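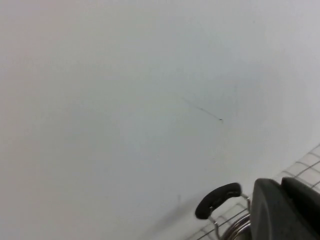

Figure 3. Thin diagonal line mark on a pale, plain surface beside a tiled area.

3.2 Surface marks on smooth finishes

The second part of the survey dealt with marks on plain, light-colored surfaces in kitchens and washrooms. Marks of this kind are seldom reported by residents, yet they made up a large share of the entries recorded by the inspectors at Mollholm. Of the 800 entries in the full register, 111 concerned a smooth finish with no other damage noted. Each entry was reviewed by two readers, Viklund and Madigan, who worked separately and used the same form.

Three classes were used. A line mark is longer than it is wide and has at least one end that can be located. A smudge has soft edges and no clear end. A speck is a single dark point. Where a line ran into a speck, the two were entered as one mark, and the speck was taken as the end of the line. The mark in Figure 3 was entered in this way: the line is faint where it begins, becomes darker as it runs down to the right, and stops at a very small dark dot. A second mark lower down, short and blurred, was entered separately as a smudge.

The readers were asked not to state a cause. A fine gray line may be a scratch in the finish or a deposit left on top of it, such as pencil, and the two can look much the same until the surface is wiped. The form therefore had one field for appearance and another for the result of cleaning, to be filled in only after a cleaning visit. Entries with no cleaning visit were kept in the register under appearance alone.

Light had a marked effect on agreement between the readers. Smudges in shaded areas were missed more often than smudges in even light, and the difference was greatest on pale gray and white finishes. In Figure 3 the smudge lies within a soft shadow, while the line crosses a more open part of the surface. Both readers recorded the line at first reading; only Madigan recorded the smudge. Cases of this type were settled by a third reader, Visser, whose decision was final.

Tiled areas were treated under a separate heading. Grout lines give the eye a fixed pattern against which a stray mark can be judged, and a plain surface offers no such help. For this reason, marks on a plain surface were located by their position relative to the nearest edge or corner, and the nearest tiled area was noted when one was present. The length of a mark was entered in millimeters when it had been measured on site, up to a limit of 120. Longer marks were entered as "over limit" and passed to Rustad for a site check in October. Seven entries were closed at that stage as duplicates.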